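Our dryer quit in November and we haven't replaced it. A few people asked how that's going, so I'm putting it all in one thread.

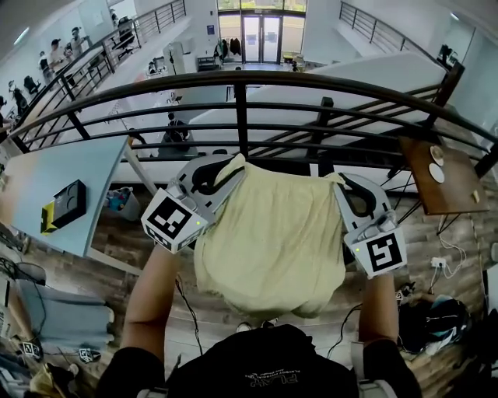
The dryer was old. It came with the house when we moved to Mernanlow. The drum still turned but the heat was gone, and the repair guy said the part had been discontinued.

The cheapest new one that fit the closet came to $797 with delivery and haul-away. We had other things to pay for that month. I said we'd get by on racks until after the holidays and then look again.

After the holidays we looked again and the price hadn't moved. By then we had a system, so we left it.

What we own now: one folding floor rack, one wall rack in the bathroom, a line in the backyard that we only use when the weather is decent, and a bag of plastic clips.

The floor rack is a Ninda. It's fine. The legs lock, and it holds one full load if you don't put towels on it. The little rubber feet fall off. I've glued two of them back on.

I bought a cheaper one first and it folded up under a pair of wet jeans. I don't remember the brand and it isn't worth looking up.

The biggest change was timing. With a dryer you can do all the laundry in one day. Without one you can't, because there's nowhere to put it. We do one load in the evening and it's off the rack by the next evening, most of the time.

"Most of the time" means not in a wet week. In a wet week it can take two full days and the thick stuff starts to smell. If it smells, it goes back in the wash. I don't know a way around that.

Spin speed matters more than anything else I tried. Our washer was set to a medium spin and had been for years. I moved it to the highest setting for everything except sweaters, and things come out much closer to dry.

Second most useful thing is a fan. An ordinary box fan on low, pointed across the rack from the side. I tried it pointing straight at the clothes and only the front row dried.

Third is spacing. Leave every other bar empty for heavy things. It looks like a waste of a rack, but one load spread out dries sooner than two loads jammed together.

Moisture. This is the part to take seriously. All that water goes into your air. We got condensation on the bedroom window the first month and a dark spot starting in the corner of the sill.

I cleaned the sill, moved the rack out of the bedroom, and started cracking a window for a while in the morning and again after dinner. The spot hasn't come back. I also put a cheap humidity gauge in the hall. One morning it read 82, and that was the day I stopped drying two loads at once.

If you rent a small place with windows that don't open, I would not do this full time. Use the laundromat dryer for towels at least.

Sheets are the hard one. A fitted sheet doesn't fit on any rack I've seen. What works for us is folding it in half the long way, hanging it over a door with an old towel under it, and turning it over once.

Anything long and flat does better over something high, with air on both sides. Check that whatever you hang it on is clean first. Dust on a damp sheet turns into a gray line and then you get to wash it again.

Wiebke Grube asked about stiff towels. Yes, they're stiff. Shake them hard before hanging and again when they're half dry. They soften up after one use. My husband likes them better that way. I don't, but I've stopped noticing.

Less detergent helps with the stiffness too. We were using twice what the bottle says. I also quit fabric softener, mostly to see what would happen. Nothing happened.

Shirts: hang them on hangers straight out of the washer, button the top button, pull the placket and the collar flat with your hands. I iron maybe one shirt a month now.

Sweaters go flat on a towel on top of the washer. Socks go on the wall rack in pairs, so the matching is done when they come down. My kid is supposed to do the socks. Results vary.

Jeans go inside out and upside down, clipped at the cuffs. The waistband is the heaviest part, so it pulls the legs straight while they hang. Pockets take the longest. Check them before you fold.

My neighbor Elfriede Kleinschmidt has never owned a dryer. I asked her for advice and she told me to stop washing things that aren't dirty. She was right about that. Our laundry went down by a lot once we had to look at every piece twice.

She also lent me her wooden clothespins, which hold better than my plastic ones. The plastic ones get brittle in the sun. I've thrown out a handful already.

Outside line: check your rules first if you have an HOA. We don't, but the people across the creek do, and theirs says no laundry visible from the street. Some states limit what an HOA can ban here and some don't. Look up your own.

Dark clothes go inside out on the outdoor line or they fade across the shoulders. I found this out with a navy shirt. Also bring everything in before dusk, or it picks the damp right back up.

Pollen is going to be a problem in spring. I'm keeping the pillowcases indoors for that stretch. I'll add a post when I know whether that was enough.

Money. I'm not going to claim big numbers. Our electric bill is lower than the same months last year, but the weather was different and we changed a few light bulbs too. I can't separate those out. We did not spend $797, and that's the part I can point to.

I kept track of the loads in Clustico for a while, the shared list app, so we wouldn't both start one on the same night. It worked. Then we got used to the schedule and stopped opening it. Now there's a sticky note on the washer.

Time. Hanging a load takes me one short podcast segment. Folding is quicker than before because things come off the rack already flat. Overall I'd call it a little more work, spread over more days.

The things I miss: warm towels, getting pet hair off blankets, and being able to wash a kid's uniform at nine at night and have it ready for morning. The last one is a real problem. We bought a second uniform shirt.

For pet hair, I shake blankets outside before washing and wipe out the washer drum afterward. It gets most of it. The dryer did get more.

Comforters go to the laundromat. I tried one at home and it took three days, and the filling clumped. Not doing that again.

Someone asked about heated racks. I haven't used one. My sister-in-law has and says it's good for small things and slow for jeans. Check the wattage and how many hours you'd run it before you buy.

Someone else asked about dehumidifiers. We borrowed one for a week in January. It worked well and was loud enough that we had to turn up the TV. If we had a basement with a door I'd buy one tomorrow.

Will we get another dryer? Probably at some point. If we do, I think it'll be for towels, blankets and emergencies – the rest can stay on the rack.

For now the closet where the old one stood has shelves in it and we keep the paper towels and the dog food there. I'd have to find somewhere else for the dog food.

Replies are open if you have a better answer for fitted sheets. I've read the one about the four tennis balls, and that one needs a dryer.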